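4.2 Use of balconies and enclosed loggias

Of the 63 households in the sample, 27 had enclosed their balcony with glass at some point after moving in. Most did the work without a permit. In the Jimodberg blocks the enclosure was usually single glazing set in a metal frame, while in Pestamari, where the buildings are newer, residents more often paid a contractor for double glazing. The cost of the work was not a good guide to how the space was later used. Several of the most expensive enclosures held only stored goods, and some of the cheapest were in use every day.

We sorted the uses that residents reported into four groups: storage, laundry and clothing care, growing plants, and sitting or play. A household could report more than one. Storage was named most often in both districts. Sitting or play was named by 17 households, nearly all of them with at least one child under seven or a grandparent living in the apartment. Only 7 households said they used the balcony for nothing at all, and in each case the door had been blocked by a bed or a wardrobe.

The interviews suggest that uses shift through the year more than the survey form allowed for. The form asked for "usual use," and people answered for the season they were in. When Nazar Yurchenko went back to the Jimodberg blocks in June, families who had earlier listed storage had moved the boxes into a hallway and were sitting out in the evenings. One woman said she thought of the balcony as two rooms, a cold one and a warm one, and that she would not know which to write down. We have kept the original answers in the tables but treat the split between storage and sitting with some caution.

Sunlight came up in almost every interview, though we had no question on it. Residents on south-facing sides talked about faded curtains and about heat building up behind the glass by midday. Those on the north side talked about damp. Both groups had strong views on where clothes should be dried and sorted, and these views did not always match what the balcony was used for.

Floor coverings are a small but useful sign of how a balcony is treated. Bare concrete or tile went with storage. Where people sat, knelt or let children play, the floor had been covered with rugs, foam or padded mats, often ones first bought for a child's bedroom. Clothing care tended to take place on the same surface (Figure 6), and residents did not describe it as a separate activity from sitting.

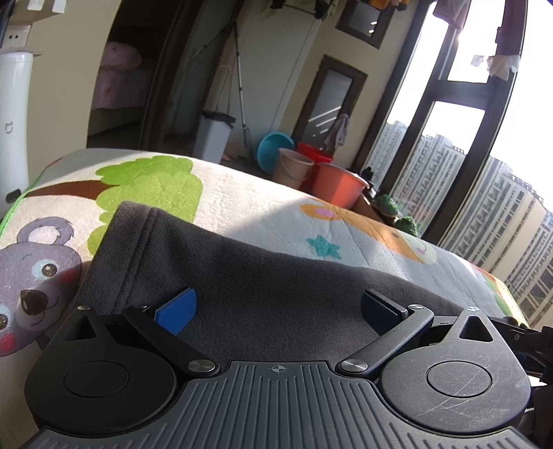
Figure 6. Dark gray fabric on a padded mat with a cartoon print, sunlit balcony room.

The mats also bear on the question of thresholds raised in Section 2. Shoes were left at the balcony door in homes with a soft floor covering and worn outside in homes without one. Residents with mats spoke of "going into" the balcony, and the others of "going out" to it. The same wording appears in the Jirkex interviews, which were carried out by a different team using a shorter guide. We return to the choice of words in Section 5, after the heating records.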